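Small fridge tips

9. Leave the fan room to blow

A small fridge with a fan on the back wall cools best when air can get round the food. Keep tubs and bottles a couple of fingers' width off the grilles, both over and under the shelf. Tall things go to the side. If the salad freezes at the back, move it forward before you touch the dial.

Turn the dial one step at a time and wait until the next morning to check. 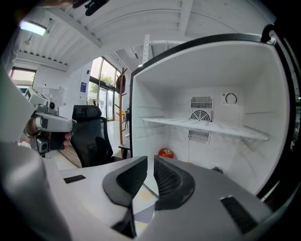
10. Fruit on the floor of the fridge

Apples keep well down there, away from the fan. Wipe the floor first with warm water and a little bicarbonate of soda, and dry it with a clean cloth. Take out any that have gone soft, as they spoil the rest. Bananas stay out on the side.

11. Door seals

Wash with soapy water once a month.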